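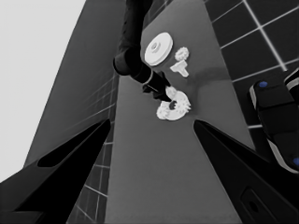

*Kaja Kairys and Ott Tamošiūnaitė, November*

# Altmont Recipe Cards

Scanned and typed recipe cards from the Altmont parish kitchens. The set has 544 cards, most of them for bread, soup and preserves. Tadeusz Witkowska did the typing, and Dzintra Žukauskas checked the older spellings.

## Files

- `cards.csv`: one row per card
- `ingredients.csv`: one row per ingredient, 4000 rows
- `notes.txt`: remarks written on the backs of cards

Text is UTF-8. Columns are separated by semicolons, as many recipes have commas in the title.

## Fields

- `card_id`: number penciled on the card
- `title`: as written, misspellings kept
- `kitchen`: Clestar, Stimel or blank
- `oven`: as written ("hot", "slow", "after the bread")
- `yield`: often blank

Amounts were left in the original units. A "cup" on the Stimel cards is a coffee cup, so don't convert those with a standard table.
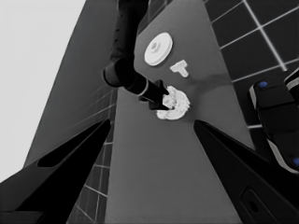

## Known problems

- 228 cards have no kitchen listed.
- Card 2000 is a misread number. Fix pending.
- Plum jam appears twice with different sugar. Both are kept.
- Szűcs is sometimes typed without accents in `notes.txt`.

## Use

Free to copy and reprint with credit to the kitchens. Send corrections to Justinas Priedītis with the card number in the subject line.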